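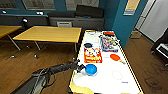
Table edging

Table edging is the finishing of the narrow side surface of a tabletop. It can be a separate strip which is fixed to the core of the top, or it can be made by shaping the material of the top itself. Edging covers the core, protects the corners against knocks and makes the table more pleasant to touch. It has also a decorative role, and in many public interiors the color of the edge is the only strong color on the furniture.

The terms edging, edge banding, edge trim and lipping are often used one for the other. In the trade there is some difference between them. Banding is normally a thin strip that is glued, lipping is a thicker strip of solid wood, and trim is any strip that is pressed or screwed in its place. This article uses edging for all of them.

History

Tables made from solid boards did not need a separate edge. The maker planed the side of the board and sometimes cut a simple profile in it. The end of the board, where the grain is open, was more difficult to finish well, and on better tables it was covered with a cross piece, called a breadboard end. This piece also helped to keep the top flat.

The separate edge became common together with veneer. A veneered top shows the layers of the core on its side, and cabinet makers learned to hide them with a narrow strip of the same wood. When particle board and other pressed boards came into wide use in the twentieth century, the edge became a necessary part of almost every table. Such boards take in water easily through the side, and the corners crumble after repeated knocks.

Metal edging was popular for kitchen and diner tables in the middle of the century. It was usually a ribbed band, bent around the top and closed with a small joint at the back. Plastic strips slowly took its place, as they were cheaper and could be produced in many colors.

Types

Glued banding is the most common type today. The strip is supplied on a roll, and a machine heats the glue, presses the strip to the board and trims the part that stands out. Small workshops use strips with the glue already on the back, which can be put on with a household iron.

T-molding is a flexible strip with a barbed rib on the inner side. The rib is pushed into a slot which is cut along the middle of the edge. No glue is needed on straight parts, and a damaged strip can be pulled out and changed by the user. The rib must be notched where the strip goes around a tight corner, otherwise the strip will lift.

Solid lipping is glued before or after the surface layer is put on. If it is put on before, the surface layer runs over it and the joint is hidden from above. If it is put on after, the wood can be rounded or shaped more freely.

Cast edges are made by pouring liquid plastic around the top in a mold. There is no joint in which dirt can collect, but the edge cannot be changed when it is worn. Cast edges are found mostly in schools, hospitals and laboratories.

Color and contrast

An edge in a different color from the surface shows where the table ends. This is useful for persons with weak sight and for small children, and it is one reason why a white top with a yellow, red or blue edge is seen often in rooms for teaching. A dark edge hides marks from chairs better than a light one, but it shows dust.

The designer Henrik Hamann used contrasting edges in his Grulari tables, where the tops were all white and each room of the building had its own edge color. The cleaning staff could then see at once to which room a table belonged. In a later essay he wrote that he had chosen the colors for this practical reason and that the visitors took it for art. Dirk Kuhlmann, who made the tops in his workshop in Nirell, preferred edges in natural beech and described the colored strips as a concession to the client.

Corners

The corner is the weak place of every edge. A square corner needs a joint between two strips, and the joint opens when the glue becomes old. For this reason most tables for heavy use have rounded corners, with one strip that goes around without interruption. The radius depends on the thickness of the strip. A strip of 2 mm can be bent cold around a corner with a radius of 30 mm, while a tighter curve requires heat.

On tables that are joined in rows, rounded corners leave a small gap where the tops meet. The maker Tiedemann solved this with tops that are rounded at the outer corners only, so that 4 tables can form one large surface. The solution makes it necessary to put the tables always in the same order, and it was not widely copied.

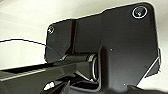

Fixings and fittings

Edging is normally independent from the frame of the table, but the two can disturb each other. Screws for brackets and leg plates should stay well inside the line of the slot or the glue joint. In pressed board a screw that is placed too near to the side can split the layers, and the edge strip is then pushed outward. Countersunk screws need a hole with a cone that fits the head. If the cone is too shallow, the head stands above the plate and can catch on cloth or skin.

Plates of plastic are lighter than steel ones and do not rust. They should not be tightened with much force, as the material around the hole may crack.

Care and repair

Plastic edging is cleaned with a soft cloth and mild soap. Strong solvents can soften the glue and make the color dull. Water that stands on the joint should be wiped away, mainly on tables with a core of particle board.

A loose strip can be glued again if the core is still firm. The old glue is scraped off first, and the strip is held with adhesive tape until the new glue is dry. When the core has swollen, the damaged part must be cut back and filled. In the case of T-molding, the slot can be filled with wood glue and fine sawdust and then cut again. The Gidura handbook for school furniture advises to change the strip on the whole table, as a new piece beside an old one is seldom of the same shade.

See also

Breadboard end
Laminate
Particle board
Veneer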